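3.2 Collecting the demonstrations

All demonstrations were recorded at the Nultoscombe site with the Niltley hand-held gripper, one in each hand of the person giving the demonstration. No robot arm was present during recording. The person was told which item to pick up and where it should end up, but was free to choose the approach and the grip. Each recording was stopped by hand, and those with lost tracking were thrown away. This left 1697 recordings across 11 household tasks, of which 368 need both hands. 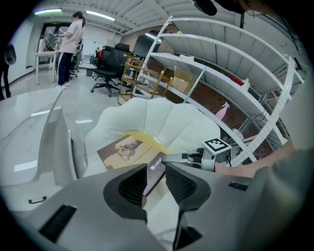 Figure 3. Two-handed book task, seen from the camera on one of the grippers.

Two-handed tasks need the pose of each gripper relative to the other, and drift between the two separate tracks was the main source of error in our earlier work (Procházka, Grorov set). We therefore estimate the relative pose directly whenever one gripper can see the other. The square marker on the white cube in Figure 3 serves this purpose - it gives a pose while the second gripper reaches towards the book. Where no marker is in view, the last good estimate is carried forward for up to 300 ms, after which the sample is masked out of the loss. The same rule is applied to the Hollenstein baseline in Section 4.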